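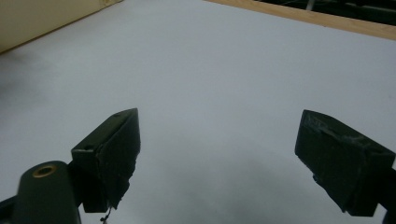 # Kitchen table and packing, May 31, 2022

Present: Mirjana Todorova (chair), Benjie Umali, Gerardo Javier, Kirsten Þórarinsdóttir

## 1. White tabletop

Gerardo proposed keeping the white top for packing and moving lunch to the side bench. Agreed. 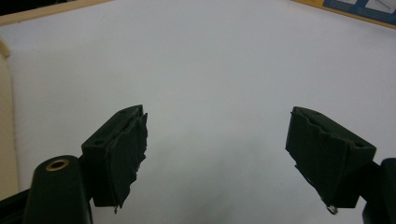
Kirsten asked whether the side bench would seat everyone – Benjie to measure it.

## 2. Boxed goods

The red and yellow box is marked "QUALIFIED" and "FOOD CONTACT". Boxes like it go on the lower shelf, upright. 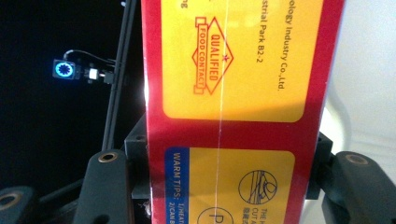 ## 3. Budget

710 set aside for shelving until December. Mirjana to order.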